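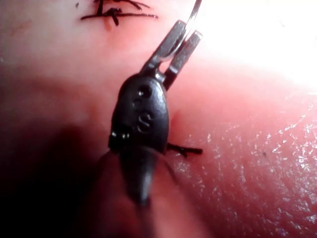 Fig. 8. Curved needle held in the jaws over the practice pad.

Section 8: Getting to know your practice pad, and your first stitches

We know how tempting it is to get straight to the stitching, and we won't keep you long. A quarter of an hour spent with the pad before you start will save a good deal of puzzlement later on, so do put the kettle on (well away from the pad, please) and read this section through once before you pick anything up.

Your Ferkico pad is made to have a little give in it, and the stitching surface curves gently. People who have learned on flat pads often find this odd on their first go. A curved surface changes the angle at which the needle meets the pad, and you will find yourself turning your wrist a touch more on the far side of the mound than on the near side. Be patient with it. It does come.

8.1 Setting out

1. Choose a firm table at a comfortable height and wipe it down. Crumbs and grit stick to the pad surprisingly well.

2. Peel off the backing film, if you haven't already, and press the pad on to the Mever base tray, working from the middle outwards. Leave it for 30 minutes the first time so that it has a chance to settle.

3. Bring your lamp round to one side and look across the pad before you begin. The surface is soft and slightly see-through, so a strong light can turn one part of it almost white while the other side falls into shadow. A thin silver needle is very hard to follow against that glare. Move the lamp a little at a time until you can see the needle clearly wherever you mean to work.

4. Put the needle tray on the same side as your working hand, with the lid open.

Note: If your table stands by a window, you may need to shift the lamp again as the afternoon goes on.

8.2 Taking hold of the needle

1. Open the jaws and bring them to the needle slowly. Never pick a needle up with your fingers, even a practice one.

2. Take hold of it near the tips of the jaws. Held too far back, the needle is awkward to turn and the jaws get in the way of your view.

3. Close the jaws until the needle sits still. If it rolls, let go over the tray and try again. Squeezing harder will only bend it in the end.

4. Lift the needle clear of the tray and hold it over the pad for a moment. Check that you know where the point is before you go any further.

CAUTION: Practice needles are every bit as sharp as they look. Keep your other hand off the pad while a needle is in the jaws, and close the tray lid whenever you leave the table.

8.3 Your first pass

1. Start near the top of the mound, where the surface is closest to level.

2. Bring the point down so that it meets the pad squarely, then turn your wrist and let the needle follow its own curve. Pushing it straight forward will tear the pad.

3. When the point comes up on the other side, let go, take hold again just behind the point and draw the needle through along the same curve.

4. Pull the thread after it gently, leaving a short tail.

Do this as many times as you like before you think about knots, which are covered in Section 9. We suggest 2 short sittings a day over one long one, as tired hands pick up bad habits.

8.4 Looking after the pad

Wipe the pad with a barely damp cloth, let it dry in the air, and dust it lightly with the Bunnag powder supplied. Keep it in its box, out of the sun, and don't stand anything on top of it. Anything warmer than 37 °C will make the surface tacky, so a car dashboard or the shelf over a radiator is no place for it.

Small holes are nothing to worry about. Once a patch has begun to split, turn the pad round in its tray and carry on with a fresh part. Replacement pads are listed under Dikow Spares at the back of this guide.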